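Akolgo Home Help — Storage and Shelving

Three-tier shelf unit on a stone-look table: will it mark the top, and what goes where?

Posted by wilby_north
71 views

I have a small freestanding shelf unit, three tiers, metal tube frame, cream shelves. It is going on the back of a table with a gray marbled top, and it will hold paper cups, a few round cups and some small boxes. The unit came secondhand from a Zallow clearance with no instructions and no feet. The tube ends are bare metal with a cut edge.

Two things I would like to settle before I load it. First, whether bare tube ends will scratch a polished surface under a light load, and what to put under them. Second, how to divide the shelves. I had planned to put the boxes at the bottom for stability and the cups at the top, but the cups get knocked off whenever someone reaches over them. The loaded unit would weigh very little in either case. I can't drill the wall.

Fiifi Ofori
Member, 1105 posts

Bare tube will mark it. The weight is less of a concern than the sliding: a light unit moves a little every time something is pushed onto a shelf, and one burr on a cut end is enough to leave an arc in the polish. Marbled tops vary. Real marble is soft and scratches easily, and a printed laminate wears through to a pale layer that can't be polished out. If you don't know which one you have, treat it as the softer of the two.

Mine is the same general type, with cream shelves, black tubes and a black-and-white check along the front edges. It stands at the back of a gray marbled table.

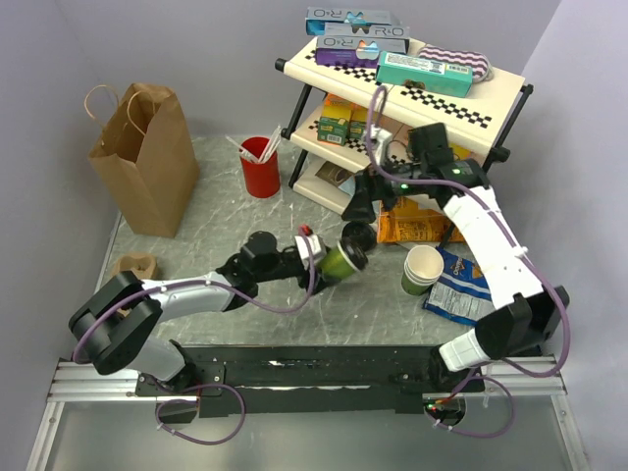
1. Feet

File the cut ends first. Run a cotton ball around each one; if it snags, keep filing. Then fit push-on rubber caps sized to the outside diameter of the tube. Measure with calipers if you have them, as a cap that is slightly too large works its way off within a few weeks. Black rubber can stain a pale stone top over time, so choose gray or clear vinyl. Felt pads don't hold on a tube end. The contact area is too small and the adhesive shears sideways.

2. Leveling

Put the unit in place empty and press down on each top corner in turn. If it rocks, loosen the frame screws half a turn, press the whole unit down flat and tighten again in a diagonal order. Most of the rock in these comes from assembly. Shim under a cap only if the rock is still there afterward.

3. Loading

I keep boxes on the top shelf, stacked three high and set to the back. They are light for their size and don't roll. Cups go lower down, where you reach in from the front and your sleeve doesn't pass over them. Paper cups should be nested, rim down. A single paper cup on its side will roll off an open shelf with very little help.

If your boxes are heavy, reverse this and put them on the bottom. The test is simple: load the top shelf, pull gently forward at the top edge, and if the back feet lift with light finger pressure, move weight down.

4. Holding it without drilling

Museum putty under the two back feet is enough for a unit this size. Use a pea-sized amount per foot and leave it overnight before loading. Test it somewhere hidden if the top is real stone — some putties leave an oily spot.

clultier_4000
Member

just put a shelf liner under it. had mine on one for years, no marks

Akua_T
Member, 3872 posts

Agree with Fiifi on the caps. A liner under the whole unit works but traps grit, and the grit does the scratching, so lift it and wipe underneath every month or so.

On the cups, measure the clear height between shelves before you decide. You need the height of the nested stack plus enough room to lift the top one off. If the gap is too small, people drag the stack forward and tip it. Two short stacks side by side are easier to use than one tall one.

wilby_north

Thanks. The cotton ball snagged on three of the four ends, so I am filing those tonight. Ordered clear vinyl caps. The boxes are light, so they will go on top and the cups on the middle shelf in two stacks.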